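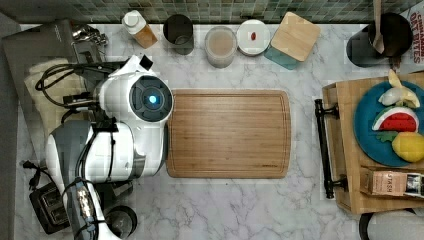

Minutes of the data collection meeting, kitchen tasks, 1 October 2021. The food-moving set stands at 3,257 accepted examples, and the meeting spent most of its first half hour on the matter of where a task begins. Zsolt's proposal is that every example starts with the cutting board bare and the toy banana, lemon and watermelon slice on the blue plate in the tray, as on the marble counter now. Benedek said this was already the rule. Zsolt said it was already the rule in the way that not eating at your desk is already the rule. The proposal was adopted, again.

Present: Zsolt Szénási (chair), Benedek Kun, Ernő Antal, Imre Antal, Garnet Arsenault (minutes).
Apologies: none received. Imre joined at item 2 and apologized then, so that can go here.

1. Last meeting's minutes

Accepted with one correction. Ernő did not say the labeling tool was "garbage." He said it was "garbage on Firefox." The minute taker regrets the omission.

2. Numbers

Benedek reported 519 new examples since the last meeting, of which 245 were thrown out in review. Those are already subtracted from the total, before anyone asks. Imre asked. 

Reasons for rejection, largest pile first: operator started moving before the recording did; wrong instruction attached; fruit set down half on the board and half off it, which one reviewer passes and the other doesn't; operator talked through the whole thing (harmless, there is no audio, and these should not have been rejected at all).

Zsolt wanted to know why close to half a batch is going in the bin. Benedek said reviewers had been told to be strict. Zsolt asked who told them. The minutes of the previous meeting were consulted, and it was Zsolt.

Decision: fruit counts as on the board if all of it is inside the juice groove. Overlapping the groove is a fail. Benedek will go back through the half-and-half pile using the new wording.

3. Variety on the counter

Ernő has been training on the current set and is not happy. The Bedoya model does well on the banana as long as the banana is more or less where it was in training. Turn it end for end and the model reaches for where the banana ought to be, with great confidence. He thinks the operators have settled into habits, and that we are teaching the model our habits along with the task.

Imre said operators put the plate back the same way every time because the instruction sheet tells them to "reset neatly." Long discussion of the word "neatly." Removed from the sheet.

Agreed for the next batch:
The plate may sit anywhere in the tray, turned any way.
The fruit gets rearranged between examples, by hand, by the operator, without looking at the last one for inspiration.
The tray can be to the near side or far side of the counter, but stays to the right of the board until the current task is finished. Left side comes later.
The jars and canisters along the backsplash can be shuffled. The crock with the wooden spoon stays put, as Ernő uses it to check the view hasn't shifted between sessions.

Garnet asked whether the cardboard box of cinnamon oat bites counts as a prop or as food. Ernő said that for the model it is background. Garnet said that was not the question. Left open.

4. Failed attempts

Imre would like to keep drops and missed grasps when the operator recovers and finishes the job. At present these are deleted and the operator starts over. His argument is that a model that has only seen perfect pickups has no idea what to do after a bad one, and that ours has plenty of bad ones. Benedek's argument is that operators will get sloppy if sloppy counts.

They went around on this for longer than the item deserved. Being brothers, Ernő and Imre disagreed mostly about whether Imre had raised it at the last meeting. Settled as follows: recoveries are kept, under their own tag, and only if the drop was an accident. Staged drops are out. Benedek asked how a reviewer is meant to tell. Zsolt said that anyone who has watched a staged drop can tell.

Imre will write the tag definition, one paragraph, not the four pages he has brought with him.

5. Instructions

Each example gets a written instruction. Almost all of them say "put the banana on the cutting board" or the same thing with a different fruit. Ernő wants looser wording, closer to what a person would say in a kitchen. The operators were asked for suggestions and supplied a sheet of them. Usable: "move the lemon over to the board," "get me the watermelon," "the banana goes on the board, please." Not usable: the rest, of which several concerned Zsolt.

Target is 30 wordings per task. Garnet will collect them and will be the sole judge of taste.

6. Software

Tedel have sent a new version of the recorder. It fixes the late start that is behind most of our rejects and moves the stop button to where the start button used to be. Benedek will install it on one station only and see how many people he upsets.

The Roleo export still loses the instruction text if it contains a comma. Until that is fixed, no commas. Garnet noted that "the banana goes on the board, please" is therefore not usable after all. Struck from item 5 in spirit.

7. Zodasik delivery

They expect the next release of the set in December. Zsolt told them that was fine. The meeting would have liked to hear this as item 1. Ernő needs the retagged recoveries well before then to train on them, so Imre's paragraph is now urgent and Imre has been told so by three people.

8. Any other business

Benedek asked that cables be checked before each session and not during. Agreed.

Imre asked whether the tea is for general use. It is not. It is on the tray and has been in the data since the first batch.

Actions
Benedek: re-review the half-and-half pile; return the wrongly rejected talkers; install recorder on one station.
Ernő: test the model on turned plates, report by fruit.
Imre: recovery tag, one paragraph.
Garnet: new instruction sheet, without "neatly"; wordings, without commas.
Zsolt: ask Zodasik which format they want, and write down the answer.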